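Chapter 7
When the Work Changes Shape

In this chapter
How a job is split into tasks, and why machines take tasks before they take jobs
What people learn when they teach a machine by doing the work themselves
Where time goes after automation, and who gets it
How to read a workplace before and after a change

Opening case: The returns floor at Nodholm

Jayson Cruzado had been sorting returned housewares for 5 years when his supervisor handed him a gripper and asked him to do his job with it.

He had expected something else. When Nodholm, a company that refurbishes and resells small goods for home stores, announced that it would automate part of its returns floor, most of the staff pictured a truck backing up to the dock and a robot rolling out. They pictured a fence, a yellow line on the floor, and a few people in hard hats. What arrived first was a set of hand tools. Each had two padded fingers, a body you could hold in one hand, and a camera. For the first weeks of the project there was no robot arm on the floor at all.

The job was one Cruzado knew by heart. A lamp comes back. You lift it out of its carton, stand it up, look at the shade, check the cord, and set it on one of three shelves: sell again, repair, or scrap. A book comes back, or a box of napkin rings, or a jar with no lid, and you do the same. He could do it while talking about basketball. Now he had to do it through two fingers, and suddenly he couldn't do it at all.

"I dropped the same mug over and over," he wrote in the log that every trainee kept. "My hand knows how hard to squeeze. The tool doesn't tell me anything. I have to look."

That last sentence is a wonderful one, and we will come back to it more than once in this chapter. A man with years of skill had just discovered a part of his own work that he had never noticed. He had been feeling his way through the day, and he had thought he was seeing his way through it.

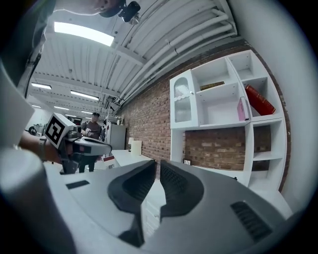 Economists and engineers who study the workplace like to begin with a simple idea: a job is a bundle of tasks. Some of those tasks are easy to write down and some are very hard. "Put the lamp on the repair shelf" is easy to write down. How you close your grip on a thin shade, how you pull a book off a shelf when it has slid over sideways, how you know that a box is heavier at one end: these are hard to write down, and for a long time that kept them out of reach of machines. Look at the red book leaning in its cubby beside the pink box, and then at the thin brown one lying flat. A person takes either one without a thought. A pair of ribbed fingers has to come at them from different angles, and somebody has to show it which angle works. Showing, in this kind of project, means picking up a gripper and doing the task by hand, many times over, so that a record of the motion can be used to train the machine later.

This is called learning from demonstration, and it turns an old picture of automation on its head. In the old picture, an engineer studies a worker, writes a set of rules, and builds a machine that follows them. The worker may never meet the engineer. In a demonstration project, the worker's own movements are the raw material. If the people doing the showing are careful, the machine has a chance to be careful. If they are rushed or bored, that goes into the record too.

What the trainees found out

Nodholm's plan called for 100 good demonstrations of each task before any training began. It took 172 tries to get the first set. Part of the gap came from dropped items. Much more of it came from arguments, and the arguments are the best part of the story.

Two of the trainees put lamps down base first. A third laid them on their sides so the shade would not tip. Both ways are fine for a person. Mixed together, they made a confusing lesson. So the group had to sit down and decide how a lamp should be set on a shelf, a question that had never come up in all the years the floor had been running. They settled on base first. Then they had to decide what counted as a scratch. Then they had to decide what to do with a book whose cover was clean but whose pages were bent, and it came out that the day shift had been selling those while the evening shift had been scrapping them.

Think about what that means. Before a single robot had moved a single book, the project had already changed the work. A rule that lived in separate heads was now on a sheet of paper taped to the end of a table, and the people who did the job had written it.

Cruzado turned out to be very good at this. He was patient, he could explain why he did things, and he noticed when someone else's way was better than his own. By the second month he was training new demonstrators. His title had not changed and neither had his pay, and we will look hard at that fact in Section 7.4, because it is one of the most common complaints in workplaces like his.

After the arms arrived

The first robot arm, built by a supplier called Lireck, was set up at the end of the sorting line in January. It handled boxed goods only. Boxes have flat sides and stay put, and the arm did well with them. On a good shift it placed 140 boxes an hour without help. It did poorly with anything soft, shiny or tangled, and when it was unsure it stopped and waited for a person.

That waiting created a new task. Someone had to answer the arm. At first the nearest sorter walked over, cleared the problem, and walked back, and the sorters hated it. Their own work was broken into small pieces. They were blamed for slow counts on their own tables while they were busy fixing the machine's. One wrote in the log that she felt like a substitute teacher for a class that was not hers.

The fix was a change in the schedule and involved no new equipment. One person per shift was named the arm's partner, with no sorting count to meet. The partner cleared stops, recorded what had caused them, and chose which items should be demonstrated next. Stops went down over the following weeks as those new demonstrations were added. People asked to be put on the rotation, which surprised the managers and would not surprise anyone who has spent a full shift lifting cartons.

Some things got worse. Sorters used to work in pairs across a table, and the new layout spread them out. Several said the day felt longer with fewer people to talk to. The easy boxed items had also been a kind of rest between the hard ones. Once the arm took the boxes, what was left for human hands was one difficult item after another: the cracked lamp, the jar with no lid, the carton holding someone else's return. The work became more interesting and more tiring at the same time. You will meet this pattern again in the Flevine case, where a hospital laundry automated its folding, and in the Umali case, where a small bakery decided after a long trial to send its machine back.

Why start here?

We could have opened this chapter with a chart of jobs gained and lost. Those charts matter, and you will read several. But a chart shows you the end of the story, and it tends to make automation look like weather, something that blows in from outside. Spend a while on the floor and you see choices everywhere. Somebody chose which task went first. Somebody chose whether the sorters would be asked. Somebody chose to hold the arm's partner to no count, and somebody chose to leave the pay where it was. Every one of those could have gone another way.

That is what makes this such an exciting thing to study! You do not have to be an engineer to see these choices, and you do not have to run a company to have an opinion about them. You have to look closely at work, and ask the people who do it what they are doing with their hands.

Key terms introduced in this section

Task: a single piece of work with a clear start and finish, such as moving an item from a table to a shelf.
Task bundle: all the tasks that together make up one job.
Tacit skill: something a person knows how to do but has trouble putting into words.
Learning from demonstration: training a machine with recordings of people carrying out the task.
Exception: a case the machine cannot handle alone and passes to a person.

Before you read on

Choose a job you have done yourself, paid or unpaid. It can be as small as loading a dishwasher. Write down each task in it, in order, and mark the ones you could explain over the phone to someone who had never done them. Keep the list. You will use it in Section 7.2, when we sort tasks by how hard they are to teach, and again at the end of the chapter, when you will plan a trial for one of them and decide who should be in the room when it is planned.

7.1 Jobs, tasks, and the parts in between

Ask a sorter at Nodholm what she does and she will say, "I sort returns." Follow her for an hour with a notebook and you will fill several pages. She lifts, turns, wipes, reads labels, and answers questions from the dock. She also warns the new hire about the cart with the bad wheel, and no job description we have seen makes any mention of the cart.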